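4.3 Checking the camera views and tuning the grasp planner

By now both arms should be homed and the Drosis planner should be running on the control PC. If the status line still says WAITING FOR CALIBRATION, go back to 4.2 and finish the hand-eye routine first. This part of the setup is where the software starts to do something you can watch, so take your time with it and enjoy it!

Before you start

Open the Views panel and the Planner panel side by side. You need one head view and at least one wrist view live. Put a few everyday things on the table. A cup or mug with a handle is the best test we know, and a soft toy is a close second (soft shapes give the segmenter plenty to chew on).

CAUTION: Keep the stop button within reach for every step below. Plan Only mode stops new motion from being sent, but it does not cut power to the arms.

1. In the Views panel, click Sync All. The time offset next to each view should settle under 200 ms. If one view keeps drifting, restart its stream from the right-click menu.

2. Set the planner to Plan Only.

3. Click Freeze in each view you want to keep. Every freeze goes into the session folder along with the joint angles at that moment, so you can replay the planner on it later without touching the robot. We use this all the time.

4. Compare your frozen views with the ones printed in this section. Yours won't match ours, and they don't have to. Look for three things: the fingers of the near gripper are in view, the tabletop is easy to tell apart from what lies past it, and your target is not fully covered by the arm. 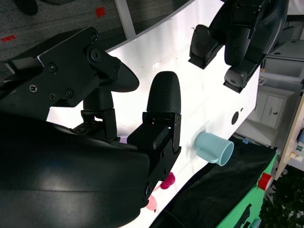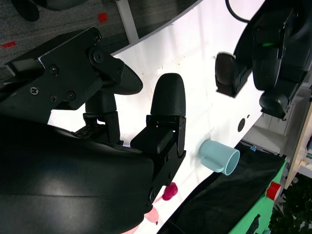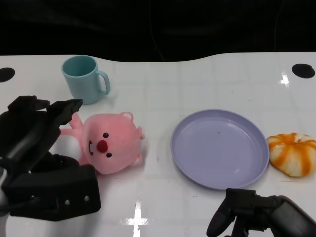
Figure 4-6. Frozen views from one table setup. First and second: wrist views, with the light blue cup or mug on its side. Third: head view, with the mug upright. A gripper and part of the white tabletop appear in all three.

5. Turn on Self Mask. The planner paints its model of the arm over each live view. The paint should cover the gripper and stop at its edges. If it spills onto the table, raise mask_margin in small steps until it pulls back (yes, raising it is correct; the value is an inset).

NOTE: The self mask covers both arms, so check the far gripper too. A badly masked second arm gets treated as an obstacle, and the planner will then refuse perfectly good paths.

6. Click your cup or mug in the head view and choose Propose Grasps. Up to 900 candidates are scored, and the best ones show up as colored forks. Switch to the wrist view and watch the same forks redraw from there. Seeing the two views agree for the first time is a great moment!

7. Tip the object onto its side with the arms stopped, then run Propose Grasps again. The forks should move to suit the new pose. If they stay where they were, the planner is using an old pose estimate. Click Clear Tracks and repeat.

8. Drag the Handle Weight slider and see how the ranking changes. Low values favor the body of the cup, high values pull the forks toward the handle. Leave it in the middle for now.

9. Save the profile under a name you'll recognize in January.

If something goes wrong

Error 109: no table plane found. Glare is the usual cause. Dim or turn the nearest light and run Fit Plane again.

Error 552: views disagree. The head and wrist estimates are too far apart to merge. Repeat 4.2 for the wrist camera only. Thanks to Fikri Hidayat for the short version of that routine, and to Birthe Zoëga, who tested it on the Sistville bench.

Warning: target hidden. The arm is blocking too much of the object. Move the wrist with the jog keys and freeze again.

Once steps 5 to 7 pass with two different objects, go on to 4.4, Running your first planned pick.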